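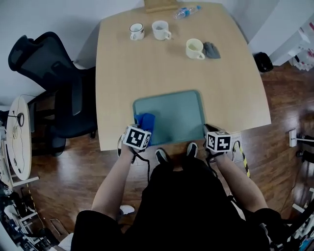 6th April
By Rongrong Tang

Ines wiped the tray for the fortieth time and waited for Beser to say whether it counted.

"Again," he said. "Slower at the corners."

The method at Sterwood was simple. A person did the job with a marker cube on each hand, and the arm learned from the paths the cubes took. In February it had needed 159 wipings to manage one tray. Now they were trying it with 40.

That evening they let the arm have a go. It went slowly at the corners. It also stopped halfway along — the way she did when her shoulder ached.

"Do we cut that out?" she asked.

Beser wrote it down and left it in.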